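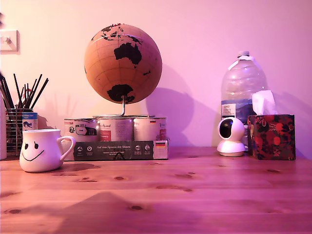
August 30, 2024 — by the student group of the Geography and Everyday Life course

How far does our breakfast travel? Final report of the Clilaton food project

Our group wanted to know where the food in ordinary kitchens comes from. In Clilaton there are two places where most families buy their food: the Malleck supermarket near the station and the Lencho market hall, which opens in the mornings only. We started the work in April and finished it during the summer.

First we asked households to keep a food diary for one week. In total 65 households gave us their diary back. They wrote the name of each breakfast product and the country which was printed on the packet. When there was no country on the packet, we left the product out of the calculation. This happened often with bread and with mixed honey.

For each product we measured the straight distance from the capital of the country to Clilaton. We know this is a simple method. A ship does not go in a straight line, and tea is not grown in a capital. But the same rule was used for all products, so we can compare them.

The average distance for products from Malleck was 3,631 kilometres. For the Lencho market it was 2,984 kilometres. We expected a much bigger difference. When we looked at the diaries again we understood the reason — people buy bananas, coffee and tea in both places, and these three products make most of the kilometres. Without them the market is clearly more local, mainly thanks to the eggs, milk and apples from the Terkley farms.

We had also some problems. Four families stopped after the second day, and we did not use their diaries. Some people wrote only "jam" or "cereal", so we had to visit them again and look at the jar or the box together. This took more time than we planned, but the talks were interesting, and we learned how prices decide what people buy.

If another group continues this work, we recommend to repeat the diary in winter, when there are fewer local fruits. It would be useful to add the weight of each product too. In our table one spoon of sugar counts the same as a litre of milk.

Shares: 4 | Comments: 0

Related reports
Water use in the Terkley valley
Who still walks to school in Clilaton?
A short history of the Lencho market hall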